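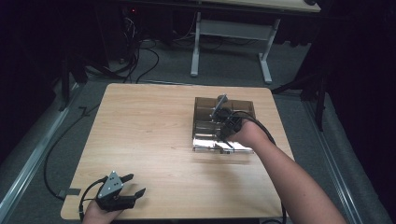 Minutes of the meeting held on 20th August in the upstairs room, Dirkdale

Present: Ludivine Coste (chair), Gerd Mühlbauer, Beatriz Godinho, Corentin Sabatier (minutes)
Apologies: Aurélien Poulain

1. Minutes of the last meeting
Agreed, with the spelling of Grernov corrected in item 4.

2. Desk organisers
The divided brown see-through type was discussed. Gerd would like one per table. Beatriz asked for labels on the compartments, as pens and clips get mixed up. Agreed to order 30 from Collet at a total of 148 euros. Spare ones to go in the cupboard by the stairs.

3. Tabletops
Ludivine reported on the light wooden tops. There is a small mark towards one side of one of them. She proposed leaving the grain as it is and not oiling the tops this year. Irnunitz have quoted 39 euros per table for a light sand and reseal.

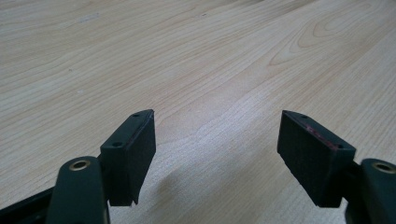
Aurélien had written in that he was against sanding for the sake of one spot, and would try a damp cloth and a little soap first. He also asked that hot cups be kept off the wood. The meeting agreed with both points. Irnunitz to be told no for now.

Action: Gerd to clean the mark and report back.

4. Lighting
Beatriz finds the shine off the tabletops tiring when reading. Blinds to be priced, up to 40 euros per window.
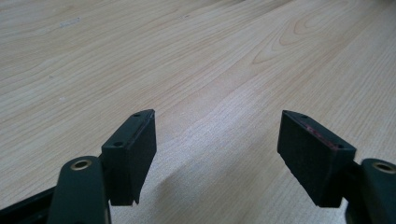
Tabletop, with the pale spot and the shine across the middle (item 3, item 4)

5. Any other business
Key to the side door still missing. Corentin to have another cut.

Next meeting in September, date to be sent round.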